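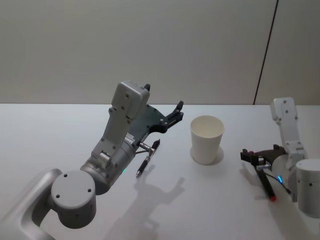 Harriet Ostrowski 留言：先别倒！白膜十有八九是生花，坛子还有救，你把盐放了多少、坛沿水多久换一次说清楚，我晚上回来细答。

老盐水生花，反反复复治不好，是不是只能全倒掉重来？

Hernán Rengifo 发表于 2019年7月22日

各位好，潜水很久，第一次发帖，写得乱请多包涵。

我家现在有2个泡菜坛子，一个大的是陶的，一个小的是玻璃的，玻璃那个是在 Harnum 买的，花了44块钱，带坛沿的那种，盖子扣上去周围可以加水。大坛子里的老盐水是去年12月岳母来住的时候给我起的，她从家里带了一小瓶母水，一路抱着，洒了一半在衣服上，剩下的一半就成了我这坛的底子。所以你们应该能理解我为什么舍不得倒。倒了的话我也不知道怎么跟她开口，她每次打电话，先问外孙女，第二句就问坛子。

事情是这样的。冬天和开春一直很好，泡出来的萝卜皮又脆又香，豇豆也好吃，我老婆拿来炒肉末，一顿能把一碗都吃光。到了五月底天热起来，水面上就开始有白点，一小片一小片的，像皮屑（对不起，真的很像），过几天连成一层皮，用勺子一碰就碎，往下沉。味道倒不臭，就是有点像酒糟，又有点像湿抹布，说不好。

我在网上查了，说加白酒，我就加了，两瓶盖。好了三四天，又来了。又说加盐，我就抓了一把盐进去，结果白膜还在，菜咸得没法吃，我女儿吃了一口萝卜直接吐在手心里递给我。又有人说放姜、放紫苏、放花椒，我都放了，现在坛子里什么味道都有，像个中药铺。

玻璃那个小坛子是六月新起的，没有用母水，自己烧开水放凉了做的，到现在倒是一直没有生花，可是也不酸！萝卜泡了一个多星期，捞出来就是咸萝卜，生的。所以一个是闹病，一个是不动弹，我夹在中间很郁闷。

想请教的是：第一，白膜到底要不要紧，吃了会不会出事，家里有小孩我不敢马虎；第二，老坛到底该怎么救，是不是真的只能倒掉；第三，新坛不酸是不是我盐放错了，我用的是 Jostska 的粗盐，袋子上没写加碘，也没写不加碘，我看不太懂那些字。

补充一下环境，坛子放在厨房窗台底下，上午有一阵太阳能晒到。我住的地方夏天白天厨房挺闷的，晚上会凉下来。坛沿水我想起来就加，想不起来就……嗯。

先谢谢了！

匿名用户

倒了吧，母水到处都是，超市买包泡椒，里面的水倒进去就能起，没必要跟一坛水较劲。我家以前也讲究这个，老人走了以后没人管，一个夏天全烂了，后来买现成的吃，也没觉得生活质量下降。

不过太阳晒到肯定不行，这个你先挪开。还有铁勺子不要往里伸。别的我不懂。

Harriet Ostrowski

回来了回来了，刚吃完饭，坐下来慢慢写。楼上那位说倒掉的，我不太同意，我看了楼主的描述，这坛水离倒掉还远着呢，我自己的老坛生过的花比你这厉害多了，有一年我出门一趟回来，掀开盖子水面上像铺了一层糯米纸，照样救回来了，现在还在我脚边上放着。

先说最要紧的，能不能吃。你说的白膜，薄、平、发皱、一碰就碎，味道像酒糟，基本就是产膜酵母那一类东西，我们叫生花。它喜欢空气，所以只长在水面上，盐水里面的菜它够不着。生花本身一般不会让人怎么样，就是坏味道，时间长了还会把酸给吃掉，酸掉下去，别的杂七杂八的东西才有机会进来，麻烦在这里。所以不用慌，可也不能放着不管。

要是长的是毛，绒绒的，立起来的，或者绿的黑的粉红的，那就是霉了，和生花是两码事。那种我不救，不管是谁抱了多少路带来的，我都整坛倒，坛子洗了烫了重新来。还有就是菜发黏、拉丝、发软烂，水有腐臭味，也倒。你家有小孩，宁可可惜一点。你描述里没有这些，你自己再对着光仔细看一遍，拿不准就按霉算。

好，往下说老坛怎么救。我写我自己的做法，别人家可能不一样，你参考着来。

头一件事是把坛子里的菜全捞出来。对，全捞。你现在姜、紫苏、花椒、萝卜都混在里头，谁也不知道哪块是泡了两天的，哪块是三月份的。捞的时候用干净的筷子或者竹漏勺，不能沾油，不能沾生水，这个岳母肯定跟你说过一百遍了。捞出来的菜，硬的、味道正的可以洗洗炒了吃，发软的不要了。紫苏叶子这种东西泡久了会烂在里面，本身就招事，我自己从来不放叶子进老坛，要香就放梗，扎成一小把，过阵子好捞。

然后撇膜。别用勺子去搅，一搅就碎，碎了就沉，沉下去过两天又浮上来，你就觉得它怎么又来了，其实是上次那些没弄干净。我的办法是慢慢往坛里加凉开水兑的盐水，让水面涨起来，膜就跟着往坛口漂，溢出来一点就带走了。大坛子太重不好弄的话，用厨房纸平平地盖在水面上，等一下，拎起来，膜就粘在纸上，换几张，差不多就干净了。坛口内壁那一圈也要擦，用纸蘸高度白酒擦，好多人光顾着撇水面，内壁上还糊着一圈白的，盖子一扣，它又下去了。

盖子里面也要擦！我有个坏毛病就是老忘了盖子，写在这里也提醒一下自己。

撇完以后我会把盐水过一道。找个干净的大锅，最好是不锈钢的，洗得一点油都没有，烫过，晾干，上面架个筛子垫纱布，把盐水慢慢倒过去，坛底那一层浑的糊糊就不要了。坛子空出来，用开水烫，倒扣晾干。陶坛别一下子冲滚水，夏天还好，冬天真会炸，我炸过一个，从我姨妈那儿接过来的，心疼到现在。先用温水转一圈，再上热水。晾干以后倒一点白酒进去晃一晃，把盐水再请回去。

有人会让你把老盐水煮开。煮开当然什么都死了，膜是没有了，乳酸菌也没有了，你岳母那半瓶母水的魂儿也就没了。真到了要煮那一步，我宁可留一小碗没煮的，等煮过的完全凉透再兑回去，算是留个种。你这个情况我觉得还用不着煮。 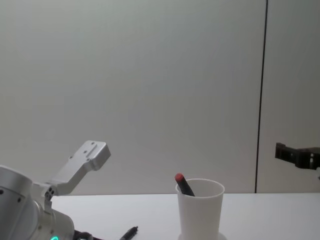
盐呢，你那一把盐加得冤枉。加盐要心里有数，我起新坛用的是6%，一公斤凉开水放六十克盐，拿厨房秤称，别用手抓，每个人的手不一样大，我妈的一把和我的一把差得可远了。老坛因为不断有新菜进去，菜会出水，盐会越来越淡，所以每次下菜的时候要顺手补盐，下一斤菜我补十来克，尝着来。老盐水应该是入口咸、马上跟着酸，咸得发苦就是多了。你现在那坛多半已经过咸了，咸得女儿都吐了嘛，过滤以后先别加盐，兑一点凉开水，再丢几块没盐的萝卜进去，让它们把咸吸走，那几块萝卜就别指望好吃了，当海绵用。

酒也是一样。白酒能压住膜，可是只管一阵，你加两瓶盖好三四天，很正常，因为空气一直在进去，盐又没调好，它当然再来。我是每次下新菜的时候沿着坛口淋一小圈，高度的，五十度往上，料酒和低度酒不行，糖分高的酒也不行。平时没事不加，加多了菜会软，乳酸菌也不高兴。

接着说空气，我觉得你那坛的病根在这里，你自己也交代了，坛沿水想起来就加，想不起来就省略号。我看到那个省略号就笑了。坛沿水干了，盖子就等于没盖，坛子里和外面通着，夏天一个晚上就够它长的。你窗台底下上午还晒太阳，水干得更快。坛沿水我夏天是两天换一次，倒掉旧的、擦干净、换新的凉开水，我还往里面撒点盐，这样坛沿水自己不容易坏。换的时候动作要轻，别让脏水流进去，很多怪味就是从坛沿进去的。你可以像我一样把换水跟别的事绑在一起，我是跟浇花绑在一起，浇花那天一定换坛沿水，从此再也没干过。

还有一个是坛子装得满不满。上面空得越多，空气越多，开一次盖子换进去一次新空气。你冬天菜多，坛子满满的，没事。夏天吃得少，捞一点少一点，水面越来越低，上面空一大截，你想想是不是这样？菜少了就把水挪到小一点的坛子里去，或者多泡点便宜的东西占地方，圆白菜、芹菜秆都行。我夏天常年在里面压一块洗得干干净净的鹅卵石，煮过的，把菜压在水下面，水面也能抬高一点。露出水面的菜是生花最喜欢的小岛，一定要压下去。

位置要换，挪到家里最阴最凉的地方，走廊、储藏室、北边房间的地上。我住 Dunlow 的时候房子小，没有储藏室，坛子放在床底下，来的客人老问我屋里什么味道。温度我没有特别去量，我的感觉是人待着不出汗的地方它就舒服。

好，老坛说完了，再说你那个不酸的小坛。

没有母水的新坛，头一回本来就慢，乳酸菌要靠菜自己带进来，又要一点一点多起来。你泡了一个多星期就捞出来尝，发现是咸萝卜，先问问自己盐是不是又是抓的？盐太重它根本动不了。另外萝卜是不是削了皮又洗得特别狠？皮上那层本来就带着菌的，削得光光的当然慢。我起新坛第一批一定放圆白菜，撕成大片，洗干净晾到表面没有水，再放几个带籽的小辣椒，一小撮冰糖。糖不是为了甜，是给它们吃的。三四天以后应该会看到有小气泡往上走，盐水会有点发浑，坛沿水偶尔咕噜一声，听到那个声音我每次都特别高兴，跟听见孩子打嗝一样！第一批菜味道一般，有点冲，我都扔掉不吃，一来难吃，二来刚起的坛子头些天亚硝酸盐会高一阵，等过了再吃，家里有小孩的话，新坛我会放足二十天再给她吃。老坛新下的菜也别第二天就大碗大碗地给孩子，要么就吃那种泡几个小时的洗澡泡菜，要么就等它泡透。

最省事的办法你可能已经想到了，从老坛过滤好的盐水里舀一碗给小坛，几天就能酸。可是我劝你先等等，老坛的花还没治好，你舀过去等于把花也带过去了，到时候2个坛子一起闹，你更郁闷。先把老坛养上半个月，水面干干净净了，再舀。反过来说，小坛养好了，也是老坛的一个备份，以后哪天真的出事了，你不至于没脸给岳母打电话。我自己就是一直养着一大一小，小的基本不吃，就是留着保命。还有人把母水分一小瓶放冰箱，我也放过，冷着它就睡着了，拿出来下点菜过几天又醒了，很耐活。

盐的事，Jostska 那个粗盐我没用过，袋子上的字我也不认识，帮不上。加碘不加碘我两种都用过，说实话没吃出多大差别，有人说加碘的会让菜软，我没碰到。真正要看的是有没有抗结块剂，有的话盐水会发浑，看着心烦，倒也不是坏了。你舀一勺盐用凉开水化开放在玻璃杯里，清的就放心用。

说到水我想起来，我有一阵子住在 Huamán，海拔2,123米，那个地方早晚冷得要命，中午又晒，我起的头一坛足足拖到快一个月才有酸味，我还以为是水有问题，把水换成买的瓶装水，又换成烧开两遍的，折腾来折腾去，邻居尝了一口跟我说就是冷，你给它盖条毯子。我盖了条旧毛毯，没几天就开始咕噜了。所以你说晚上会凉下来，小坛又放在窗台底下，一会儿晒一会儿凉的，它可能也在那儿犯糊涂。一样的话，挪走，挪走，挪走。

坛子好不好我也顺便说两句。玻璃的好处是看得见，坏处是透光，你要是放在亮的地方就拿块布罩着。陶的要看漏不漏气，你拿一张纸点着了丢进空坛里，马上盖上盖子、坛沿加水，水要是被咕嘟一下吸进去，就是好坛子，吸得越猛越好。小心手，旁边别放纸巾，也别让孩子凑过来。你那个大坛如果这么试了水一动不动，那就不用再研究什么酒啊盐啊姜啊的，坛子本身有沙眼，换坛子，盐水还是那个盐水，魂儿跟着水走，不跟着坛子走，你岳母肯定也同意。

啊对了，还有油。你老婆拿豇豆炒肉末，捞豇豆的筷子是不是炒菜的筷子？我不是怪谁啊，我家就是这样出过事的，我先生做饭做到一半，拿着锅边的筷子就去捞，我在客厅喊都来不及。后来我在坛子旁边专门放了一双长筷子，绑了红绳，谁也不许拿去干别的。沾了油的坛子水面会有一层亮亮的、散不开的花，和白膜不一样，那个真的难弄，味道会哈。你也看一眼。

写了这么多，有点刹不住。你先做捞菜、撇膜、过滤、烫坛、挪地方这几样，一个下午就够了，弄完了一个星期之内忍住别老开盖子看，我知道很想看。然后回来跟我说一声怎么样。

Hernán Rengifo

太感谢了！！我昨天看完就动手了，我老婆以为我疯了，厨房地上全是盆。

按你说的对着光看了，没有毛，也没有别的颜色，就是白的。坛口内壁那一圈果然糊着一层，我从来没摸过那里，摸到的时候真的有点恶心。盖子里面也有。紫苏叶子捞出来已经是黑泥了，你说得对。

火试过了，大坛子吸得很猛，咕嘟一声把坛沿的水全吸进去了，我女儿在门口看着拍手，要我再来一次，我就又来了一次（空坛子，不浪费）。看来坛子没事，就是我懒。

筷子那个……我问了，她说没有，过了一会儿又说好像有一次。油花倒是没看到，我今天也去绑根绳子。

有两个小地方还想再问问。过滤出来的盐水颜色有点发黄发褐，比冬天的时候深，要紧吗？再就是补的那几块当海绵的萝卜，放多久捞出来？

Harriet Ostrowski

哈哈你动作真快！颜色深没关系的，花椒和紫苏泡久了都会染，我那坛常年像茶水一样。闻着是酸香就行。

海绵萝卜两三天捞，捞了尝一口盐水，还是太咸就再换一批，别一次兑太多凉开水，淡过头又要生花。第一批下新菜先下白萝卜皮，你原来不是泡得挺好的吗，皮要晒到有点蔫再下，脆。

姜可以留几片在里面，要老姜，洗净晾干，别切太碎。

匿名用户

插一句，我家是用西瓜皮，削掉外面绿的和里面红的，中间那层泡一晚上就能吃，夏天正好。楼主坛子好了可以试试，不过西瓜皮出水多，盐要补。另外有没有人泡过蒜薹，我泡出来总是辣的。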